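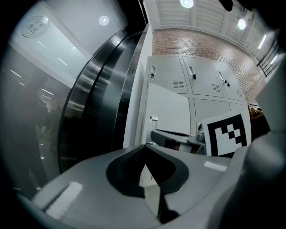

Digest no. 495

Hi all,

So the glass door by the lockers at Entwistle got its going-over on Mon 19 March, and I have to say I love it! The steel edging takes polish so well (I used the Fovmont cream, a tiny dab) and I went along the frosted band and the round emblem with a soft cloth only - no scrapers, please, ever.

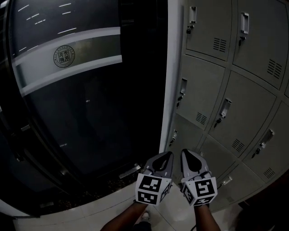
LOCKERS

Somebody wrote last week:

> Do we leave the keys in the locks or hand them in at
> the desk? I had 22 and gave it back in January.

Leave them in, please, if the locker is free! And wipe the vent slits while you're there, they collect fluff like mad. Now, back to the door - I'd like to do the steel every month, if people don't mind the smell of the cream for an hour or so.

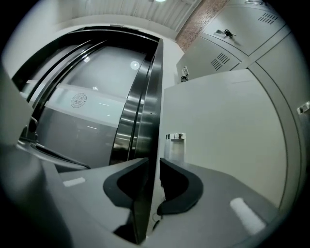

Balthorpe wrote back that monthly is too much for steel and plain warm water would do between polishes. Fine by me, I'll bring a bucket.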